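Stindwood Readers' Circle
Minutes of the monthly meeting, 2026-05-04
Held in the upstairs room at Civcombe Library

Opening
The chair opened at the usual time and welcomed two new members, both of whom came straight from the library's poetry shelf with their arms full (very good start!). Minutes of the last meeting were approved with one correction: the short story collection we read in the spring was a translation, and should have been listed that way.

Book of the month
We talked about the Amadi trilogy, volume one, and what a talk it was. Almost everyone finished it, all 300 pages, and several people had gone straight on to the second volume. The chapters told by the ferry pilot's daughter were the big favorite. One member read the storm passage aloud and we all wanted her to keep going. There was real disagreement over the ending. Half the room thought the letter should have stayed sealed, the other half loved that it was opened, and we ran well over our slot without settling it. Members who listened to the audiobook said the narrator makes the slow middle section fly by.

Agreed: volume two goes on the list for the fall.

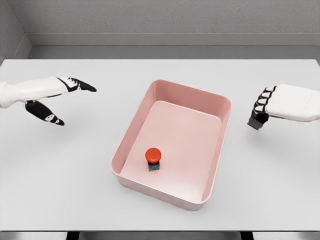 Summer reading list
Members sent in 106 suggestions, our best response ever, and the list group has had a wonderful time with them. Crime and family sagas did very well again, and there was a lovely surprise in the number of nature books. The group proposed a final list of five titles: three novels, a memoir, and a book of essays on walking. It was suggested that we swap one novel for a graphic novel, since a good many of us have never tried one. Put to a vote and carried, with cheers from the back row.

Action: list group to choose the graphic novel and send the final list to all members before the next meeting.

July outing
Jestel Books has offered to keep the store open late for us one evening in July, with tea and a browse through the used section before it goes on the shelves. Everyone was delighted. Members who need a ride should put their names on the sign-up sheet.

Action: secretary to confirm the evening with the store and write to thank them.

Any other business
The large-print copies of the next book are in and can be picked up at the front desk. A member asked if we could try a poetry night. Warm support all around, to be discussed next time.

Meeting closed. Next book: the island memoir, first half only, please, so we don't spoil it for the slower readers.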